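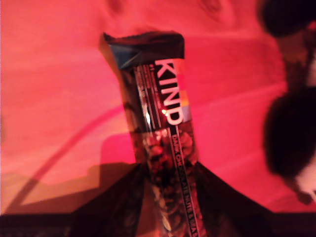

Stumstead, 2019-12-07

Skosetti reissue: frequently asked questions

These answers cover the new print edition of the manga Skosetti and the return of its serial. They replace the list posted in November, which had the wrong page count for volume 2.

What is being reissued?

All of the original run. The first printing was split into six thin volumes. The new edition collects the same chapters in four thicker ones, with the color pages restored where the source files allow it. Chapter order is unchanged. The two side stories that used to sit at the back of volume 6 are now at the back of volume 4.

Is this a new translation?

Partly. The first half of the series has been retranslated by Ottar Nyberg. The second half uses his earlier translation with corrections to names, sound effects and a few lines that were assigned to the wrong speaker. The town formerly spelled "Lirnia" is now "Rirnia" throughout, which matches the spelling on the map in chapter 3.

Will the serial continue?

Yes. The serial stopped at chapter 69 and picks up at chapter 70. Chapter 70 follows directly from the last page of 69, so readers who skipped the side stories will not miss anything needed for the main plot. Chapters 1 to 69 are the contents of the reissue. Chapters from 70 onward will be collected separately once there are enough of them to fill a book.

Which direction do the books read?

Right to left, as in the original. The old volume 1 was flipped. The new one is not, so page references in older fan guides will be wrong for that volume.

What is the trim size?

The new books are taller and wider than the old ones and will not line up with them on a shelf. Spine art runs across the four volumes and forms one picture when they are placed in order, with volume 1 on the right.

Are sound effects translated?

Small translations are set beside the original lettering. The art is not retouched. Signs, letters and phone screens that matter to the plot are translated in the gutter. Shop signs in the background are left alone.

Is anything censored or removed?

No story pages have been removed. The author's free-talk columns from the magazine are included for the chapters where we have permission to print them. Some are missing in volume 3. Ads and reader contest pages from the magazine are left out.

I already own the first printing. Can I buy only the restored color pages?

No. They are bound into the volumes and are not sold as a separate booklet.

Where does each old volume fall in the new edition?

Old volume 1 and the first half of old volume 2 are in new volume 1. The rest of old volume 2 and all of old volume 3 are in new volume 2. Old volume 4 and the first half of old volume 5 are in new volume 3. Everything else is in new volume 4.

Will there be a digital edition?

Yes, on the same day as print for each volume. Files are fixed layout. Double-page spreads are stored as single images, and some older e-readers will shrink them to fit the screen. Turning the device sideways usually fixes this. Color pages show as grayscale on e-ink screens.

How do preorders work?

Preorders go through Dlamini, which handles both sales and shipping. Each order is limited to two copies per volume. Cards are charged when the order ships – not when it is placed. If you order several volumes together, the order is held until the last one is in stock. Place separate orders if you want each book as it comes out.

How long does shipping take?

Allow up to 4 weeks after the release date for orders outside the country. Tracking is sent by email. Check your spam folder before writing to us.

My copy has a printing fault. What should I do?

Send Dlamini a photo of the fault and the order number. Missing pages, repeated pages and upside-down covers are replaced. Slight differences in black density between chapters come from the source material and are not treated as faults.

Is the anime part of this?

No. The anime is licensed separately and we have no information on a disc release or a second season. It adapts the story up to the fire at the Rirnia station and then uses its own ending.

Can I post scans of the new translation?

Single panels for reviews are fine. Full pages and full chapters are not.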